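Caderno da oficina – outubro
Réguas de soalho, ensaio de óleos e correção do rodapé
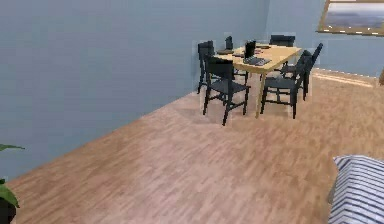 Render da sala de jantar: soalho castanho-claro em diagonal, paredes lisas azul-acinzentadas.

8h. Abri as latas. O óleo Trumora ganhou pele por cima outra vez, apesar de ter ficado com a tampa para baixo. Coei com meia de nylon para o frasco de vidro e deitei fora o resto. Na próxima encomenda pedir latas pequenas, a grande demora demasiado a gastar.

Amostras de carvalho cortadas ontem ao fim da tarde, todas da mesma tábua. Lixadas a 80, 120 e 150. Não passei a 180 porque da última vez o óleo ficou à superfície e tive de esfregar tudo com terebintina.

Marcação no verso, a lápis:
T1 – Trumora natural, uma demão
T2 – Trumora natural, duas demãos
B1 – Brekus mate, uma demão
B2 – Brekus mate, duas demãos
B3 – Brekus mate com pigmento branco, 39 gotas para o frasco de 1000 ml
X – sem nada, para comparar

O B3 foi feito a olho na primeira tentativa e saiu leitoso. A segunda, já com as gotas contadas, está melhor. Mexer bem antes de cada amostra, o pigmento assenta depressa e a última régua fica sempre mais branca do que a primeira.

10h30. Enquanto secava, afinei a tupia para o perfil do rodapé. A fresa Declercq continua a queimar a madeira no topo da peça. Baixei a velocidade e passei a fazer dois cortes, o primeiro a tirar quase tudo e o segundo só a limpar. A queimadura desapareceu no pinho, no carvalho ainda se nota um risco escuro nos últimos centímetros. Experimentei empurrar mais depressa à saída e melhorou um pouco. A fresa precisa de ser limpa, tem resina agarrada junto ao rolamento. Ficou de molho.

O perfil antigo, o da casa da Rua de Cima, não bate certo com o desenho que temos na pasta. O desenho dá 7 mm de chanfro e a peça original que trouxeram mede mais perto de 8. Fui medir em três pontos e dá sempre o mesmo. Corrigi a folha e risquei a cota velha. Se alguém já cortou réguas pelo desenho, parar e avisar – o lote que está encostado à porta não está marcado e não sei de que medida é.

Cola: o tubo aberto da Hillis ainda serve, mas a ponta estava entupida. Cortei mais um bocado do bico. Para os cantos em meia-esquadria continuo a preferir cola branca e fita, a Hillis agarra depressa demais e não dá tempo para acertar.

14h. Segunda demão em T2 e B2. A primeira do Trumora ainda pegava um pouco ao dedo e devia ter esperado. Passei o pano sem pelo e tirei o excesso ao fim de um quarto de hora. O B2 levou a demão sem problema.

Prova da água nas amostras de uma demão, uma gota em cada:
T1 – a gota espalhou e deixou auréola
B1 – a gota aguentou, marca ligeira que saiu com o pano
X – absorveu logo, levantou o fio

A prova no T1 vale pouco com o óleo ainda fresco. Repetir daqui a uma semana, e fazer também a do café, que é a que os clientes perguntam.

Nota sobre a cor: à luz da janela o B3 puxa para o cinzento e debaixo da lâmpada fica rosado. Levar as amostras para casa do cliente antes de decidir, e pousá-las no chão. Na vertical parecem sempre mais claras.

Os panos com óleo ficaram estendidos na corda lá fora, abertos. Não os meter no caixote. Já houve um susto com isso e chega.

16h45. Aspirador com pouca força. O filtro estava cheio do pó do MDF de outro trabalho. Bati-o no pátio e ficou aceitável, mas está a pedir substituição.

Para fazer:
– limpar e secar a fresa, ver se o rolamento roda livre
– medir o lote encostado à porta e marcar
– lixa de 150, restam poucas folhas
– repetir T1 com mais tempo de secagem
– perguntar se o Brekus mate existe em lata de litro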